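Sprechernotizen, Stand September
Vortrag: Meetings abschaffen, ohne dass es knallt
Samer Harb, Tokgöz

(Mikro testen. Wasser. Clicker liegt links im Pult.)

Folie 1, Titel
Kurz halten. Name, Tokgöz, seit wann dabei. Kein Lebenslauf. Gleich rein mit der Zahl.

Folie 2, die Zahl
217 Serientermine. In einem Unternehmen unserer Größe. Stand: der Tag, an dem wir die Kalender exportiert haben. Stehen lassen, Pause, nicht gleich weiterreden.
Dann: davon 489 Stunden Sitzungszeit im Monat, Teilnehmer mal Dauer. Nur die Serientermine, Ad-hoc-Sachen nicht drin. Frage kommt sonst garantiert.
Fongchan Duangkaew hat die Auswertung gebaut, Namen nennen!

Folie 3, wie wir da hingekommen sind
Wachstum, neue Teams, jedes Team bringt sein Jour fixe mit. Nach der Fusion mit Tanlow alles doppelt: zwei Planungsrunden, zwei Freigaben, zwei Montagsrunden mit fast denselben Leuten. Termin anlegen kostet zwanzig Sekunden. Termin absagen kostet ein Gespräch mit jemandem, der beleidigt ist.
Anekdote Budgetrunde: lief elf Monate weiter, Budget längst fertig. Man hat sich halt getroffen. Hier lacht meistens jemand, kurz warten.

Folie 4, erster Versuch (ging schief)
Ehrlich erzählen, nicht beschönigen.
Meetingfreier Vormittag, von oben verordnet. Zwei Wochen eingehalten. Danach lagen alle Termine zwischen 13 und 17 Uhr, gestapelt. Kollegen in Judbridge hatten durch die Zeitverschiebung gar keinen freien Block mehr. Hatte keiner von uns bedacht, ich auch nicht.
Judbridge hat sich beschwert, zu recht. Abgebrochen.

Folie 5, zweiter Versuch: der Nullstich
Alle Serientermine gelöscht, auf einen Schlag, Freitag wäre falsch gewesen, also mitten in der Woche. NICHT: bitte überprüft eure Termine. Das macht niemand.
Regel: Wer einen Termin braucht, legt ihn neu an. Pflichtfelder in der Einladung:
Welche Entscheidung fällt hier?
Wer muss dabei sein, wer bekommt nur das Protokoll?
Wann läuft die Serie aus? Längstens ein Quartal.
Ausnahmen vorher klären: Betriebsrat, Arbeitssicherheit, Einzelgespräche mit Auszubildenden. Die haben wir nicht angefasst. Betriebsrat war früh eingebunden, dringend empfehlen.

Folie 6, Widerstand
Drei Sorten Mail. Die wütenden waren die nützlichsten. Eine Teamleiterin schrieb, ihr Termin am Morgen sei die einzige Stelle, wo die Schichten sich überhaupt sehen. Stimmt. Steht auch wieder im Kalender, jetzt mit zehn Minuten statt vierzig.
Schwieriger die Stillen. Leute, die über die Runden mitbekommen haben, was läuft, und dann plötzlich nichts mehr wussten. Haben wir unterschätzt. Dafür Folie 7.

Folie 7, was an die Stelle tritt
Wochennotiz, schriftlich, höchstens eine Seite, jedes Team. Kein Tool gekauft! Liegt in Droltura, da wo die Protokolle sowieso liegen.
3,257 Aufrufe bisher (ACHTUNG Komma auf der Folie ist englisch, noch auf Punkt ändern, sonst denkt jeder drei Aufrufe).
Lesen dauert vier Minuten. Schreiben länger, am Anfang stöhnen alle. Tipp: reihum, nicht immer die Leitung.

Folie 8, was wir nicht wissen
Wichtig, nicht überspringen, auch wenn die Zeit knapp ist.
Ob die Leute produktiver sind: keine Ahnung, nicht gemessen, wie auch. Gefragt haben wir, ob sie wieder zusammenhängend arbeiten können. Da ist die Tendenz klar positiv, aber wer gegen die Aktion war, hat den Fragebogen vermutlich gar nicht ausgefüllt.
Die Zahl der Chatnachrichten ist gestiegen. Deutlich. Ein Teil der Meetings ist also einfach umgezogen.

Folie 9, wenn ihr das nachmachen wollt
Kalender exportieren, bevor ihr irgendwas ankündigt.
Zeitzonen anschauen. Wirklich anschauen.
Geschäftsführung löscht zuerst ihre eigenen Termine, sichtbar. Bei uns war das der Moment, wo es ernst genomen wurde.
Räume freigeben! Unsere Dauerbuchungen hingen noch wochenlang im System, alles belegt, keiner drin.
Nach einem Quartal nochmal zählen.

Folie 10, Fragen
Falls keine kommt: selber mit der Frage nach den Einzelgesprächen anfangen, die sind geblieben, alle.
Falls Zeit: Geschichte mit der Terminserie, deren Besitzer gar nicht mehr im Haus war und die sich nicht löschen ließ.
Spätestens 11:40 Schluss, danach Umbau. Adapter wieder mitnehmen.

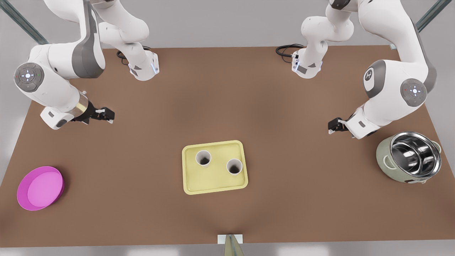
Fongchan Duangkaew: Bei Folie 2 bitte noch dazusagen, dass abgelehnte Einladungen rausgerechnet sind. Und auf Folie 9 fehlt mir das Ablaufdatum, ohne das wären wir nach einem halben Jahr wieder beim alten Stand. Die Budgetrunde würde ich kürzen, die kennen im Saal schon etliche.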